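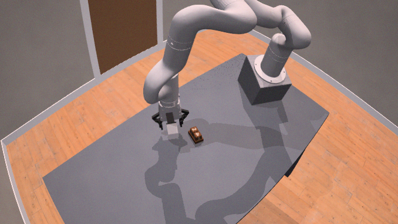 Why Do Wooden Floors Creak?

You walk down the hallway at night and a board goes "eeeek" under your foot. In the daytime you might not even notice it. Creaks are one of the most common sounds in a house, and they have a simple cause. Two things are rubbing together.

What is under the floor?

A wooden floor is made in layers. The part you walk on is made of long pieces called planks or boards. Under them there is usually another flat layer called the subfloor. Under that are thick beams called joists, which run from one wall to another and hold everything up. Nails or screws join the layers.

When the floor is new, the layers are pressed tightly together. Over the years small gaps open up. Now a board can move a tiny bit when you step on it, often less than the thickness of a fingernail. It slides against the board beside it, or it slides up and down on a nail. That makes the squeak.

Wood drinks water from the air

Wood comes from trees, and a living tree is full of tiny tubes that carry water. After the tree is cut down and dried, the tubes are still there. They can take in water from damp air and give it back when the air is dry.

When wood takes in water, it swells. When it dries out, it shrinks. A plank hardly changes in length, but it does get a little wider and a little narrower. Builders leave a narrow space between the last plank and the wall so the floor has room to swell. The strip of wood along the bottom of the wall, called a baseboard, hides the space.

In winter, heating makes the air inside many houses very dry. The planks shrink and the gaps get bigger. This is why a floor may creak more in January than in July.

Why is it louder at night?

The creak itself may be no louder at night. The rest of the house is quieter. There is no television, no traffic and no one talking, so a small sound is easy to hear.

Sometimes a floor creaks when no one is walking on it. Houses cool down in the evening, and pipes, nails and beams all shrink a little as they cool. If one part sticks and then slips, you hear a tick or a pop.

A very old floor

The meeting hall in Kanirstead has a plank floor that is 200 years old. There are 616 boards in it, and the people who look after the hall gave each one a number so they could keep track of repairs. When they checked the floor one September, 65 of the boards creaked. Most of those were near the door, where people walk the most. The boards under the heavy cupboards along the back wall were almost silent.

Can a creak be fixed?

Often it can. A carpenter may put in a new screw to pull a loose board down tight. If there is a gap between the board and the joist, a thin piece of wood called a shim can be pushed into it. Some people shake a little powder into the cracks so the boards slide past each other without squeaking. The powder wears away after a while and has to be put in again.

Try it at home

Pick a room with a wooden floor. Walk across it slowly in socks and stop when you hear a creak. Put a small piece of paper tape on that spot. Ask a grown-up before you use the tape, and peel it off gently when you finish.

Draw a map of the room and mark the creaks on it. Make another map in a different season and put the two side by side.

Words to know

Joist: a beam that holds up a floor.
Subfloor: the flat layer under the boards.
Shim: a thin piece used to fill a gap.
Baseboard: the strip along the bottom of a wall.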